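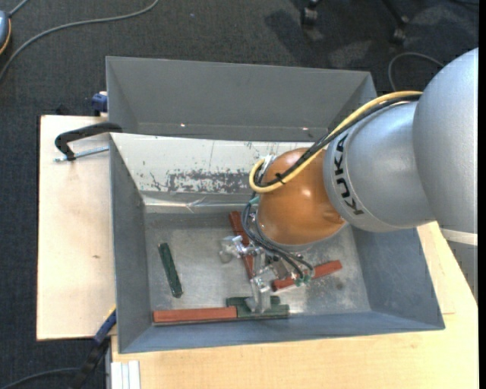 Welcome back, everyone! Week 5 is all about how color guides the eye, and we'll start with the idea of an accent, meaning one small warm patch in a mostly quiet arrangement. Try it on the gray bin and the silver-gray arm: your eye goes to the orange wrist first, and then most likely wanders along the yellow cable curling beside it. Gray gives those two plenty of room to speak up.

For Sunday, please read the Lasberg chapter (page 42 onward - the part on neutrals, you can skip the dye tables) and bring a page of swatches, mostly grays, with a single accent on each. Drarka paper is lovely if you have it.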